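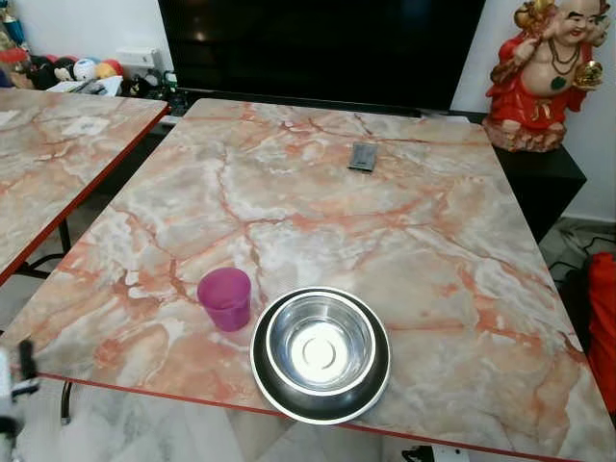
Home About Me Grade Threes Reading Freebies Contact

Tea With a Teacher: Elspeth Baird on giving up the homework folder

Okay, so I have been wanting to do one of these with Elspeth Baird for ages. She was my mentor teacher back when I was a baby student teacher who cried in the supply room (twice!), and she has been teaching primary for longer than I'm allowed to print. Last October she quit sending homework home with her Grade 3s. Completely. No spelling sheets, no math page, no folder with the torn pocket. I wanted to know how that went over, and she very kindly gave me an hour and a half and most of a pot of tea.

I started with the obvious one. Why then, and why all at once?

"I was marking," she said. "It was ten past nine at night and I was putting a sticker on a sheet that had been filled in by somebody's dad. I knew his sevens by then. And I thought, who is this for?"

She did the math on the photocopying the next morning, and this part made me put my cup down. Between September and June she'd been running off almost 2,000 sheets for homework alone. One class! The office had her on a limit of 300 copies a month and she'd been borrowing the code from the teacher across the hall, Hendrik Van Dijk, who teaches Grade 5 and had no idea why he kept running out. (Sorry, Hendrik. She says she's told you now.)

Her principal, Nabila Ragab, didn't say yes right away. She asked for a letter to go home first, and she wanted to read it before it went.

"Nabila took out the whole second paragraph," Elspeth told me. "I'd put in a bit of research and I was quite proud of it. She said it sounded like I was winning an argument with people who hadn't said anything yet. Which, fair enough."

So the letter ended up being five sentences long. It said there'd be no homework, that every child would bring a book home each night, and that parents could phone her any afternoon after half past three.

Did they phone?

"Oh, they phoned."

She laughed for quite a while there. Most of the calls were happy ones, she said, and a few were a bit suspicious, and one was from Bujar Angelovski, whose daughter was in the class and who was really not pleased. I did get in touch with Bujar to see if he minded being in this, and he said go ahead, he'd stand by every word.

"I work evenings," he told me. "The folder was how I knew what she was learning. I'd look through it when I got in. Then one day there's no folder, and I'm asking an eight-year-old what she did in school, and she says 'nothing.'"

I have to say I hadn't thought of it that way at all -- and neither had Elspeth. She didn't bring the homework back, but she did start a half-page note that the kids write themselves on the last afternoon of the week. Three things they worked on, in their own spelling. Bujar has kept all of his. He read me one that said "we did fracshuns and I was good at the pizza ones."

We got onto the reading next, and she was off and running. The school had a subscription to Jistia, one of those reading apps with the points, and she let it lapse for her room and asked for the money in books. She got $400. She spent it in one go at De Bruijn, the used bookshop by the ferry dock, where Godelieve Verstraete let her fill boxes in the back and then threw in a pile of comics for free.

"The comics were gone by recess," Elspeth said. "I've had two come back."

I asked if the marks had changed, because I knew somebody would ask me in the comments.

"Not that I can see. Spelling's a little worse, if I'm truthful. I do ten minutes more of it in the morning now. Reading, I couldn't give you a number. They ask me for the next one in the series, and they didn't used to."

And would she ever go back?

She had a good think about that. "If I moved up to Grade 6, maybe. Hendrik sends some home and his reasons are good. I don't think I'm right about everyone's class. I'm barely sure about mine."

She did want me to mention that she still gets asked for the folders. Two of her kids missed them so much that they made their own out of construction paper, and they hand them in to her every morning. She has to mark them. She's out of stickers.

Next month I'm hoping to corner Hendrik and hear about his Grade 5 science journals, if he's forgiven me for the photocopier thing.

Recent posts

My desk drawer, a confession
Indoor recess games that don't need a single piece of paper
Report card comments when you've run out of words
Tea With a Teacher: our music room on a cart
Sorting the classroom library (again)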